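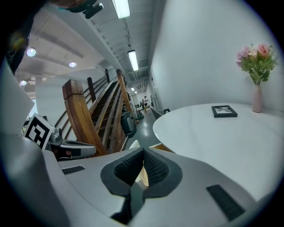 Collecting with hand-held grippers in a shared building: what rules do you use?

Asked in: Robots and automation > Safety and good practice
31 views today

We record tabletop demonstrations with hand-held grippers, two per operator, marker cards on both. Until July we did this in our own room in Abu Hammour. Now we also work in a ground floor area next to a staircase, with a round table, a chair and a long corridor that other tenants walk through.

Our written procedure is one page and only covers charging and file naming. I have been asked to extend it before we add a second crew. Things I don't have a rule for:

People in the background. The lenses are wide and they pick up the far end of the corridor.
Table items. We mostly handle light things, a picture frame and a vase of flowers. Should the start positions be fixed or free?
Cables. One of our grippers has a thin cable near the fingers.
Stairs. Is there a standard distance to keep from the bottom step when the operator is looking at the table and nowhere else?

I looked for a standard and found plenty on robot arms behind fences, which doesn't fit. Nothing here moves under its own power across a room. What do other groups write down?

— Staltano

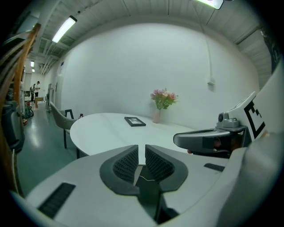
Maya Nseir: Start with consent, it is the one that will cost you data later. We put a sign at both ends of the corridor with the recording hours and a contact number, and we tell the other tenants by email at the start of each month. Anyone who walks through and objects gets the episode deleted the same day. Write down who does the deleting. Faces that stay in get blurred before the files leave the building, including small ones in the distance.

For stairs I don't know of a published distance for this kind of work. We tape a box on the floor, 148 cm deep, on the side of the table away from the steps, and the operator stays inside it while recording. If you need to step out, you stop the recording first.

Cables: check them at the start of a session and again after every break. Route them along the back of the hand and keep any slack away from the fingers. A cable that has been pinched comes out of service, no tape repairs.

Start positions should be free within limits. We mark an area on the table and move the items inside it between episodes. If every episode starts the same way the data is not much use to us, but your project may be different.

Accepted answer

Musia: just blur everything and put up a sign. we did 400 episodes in a lobby in Bruvville and had one complaint. also use plastic vases

Bruvville_lab: Agree with most of the first answer. I would add a limit on time. Two grippers get heavy and people start bumping the table edge when their wrists are tired. Ours is 3 sessions per person per day with a proper break between them, and the operator can end one early without giving a reason. Put that last part in writing — new people won't ask.

Also note the lighting in your log. If there are ceiling lights on separate switches, somebody will turn one off halfway through a session and you will want to know which files it affected.

Comment from Staltano: Thanks. The taped box is going in. Does the sign need to say what the recordings are used for, or only that recording is taking place?

Comment from Maya Nseir: Ours says both, in one sentence. Ask whoever manages the building, they may have their own wording.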